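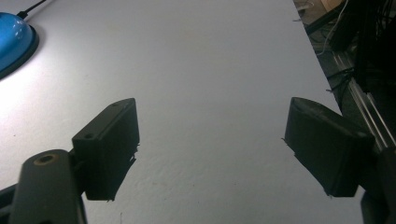 Malira, the second album from the Jurbridge duo Figueroa, runs 30 minutes and was mixed by Patricio Carrasco. The vocals sit low in the mix, with little reverb and no doubling until the last chorus of "Gisurura." The bass is a synth part throughout, played slightly behind the drum machine.

2 min read
2,853 shares

Side one is the stronger half. The tempos are close together, and the key changes are handled by the pads.

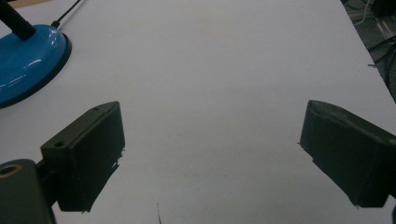

Side two has a problem with level. The opening track is mastered louder than the one after it, and the hi-hat is harsh above moderate volume. Carrasco's stereo placement is careful, though, and the closing instrumental keeps its low end on small speakers. The vinyl pressing has light surface noise in the lead-in only. Buy it on that format.

Search reviews, artists, labels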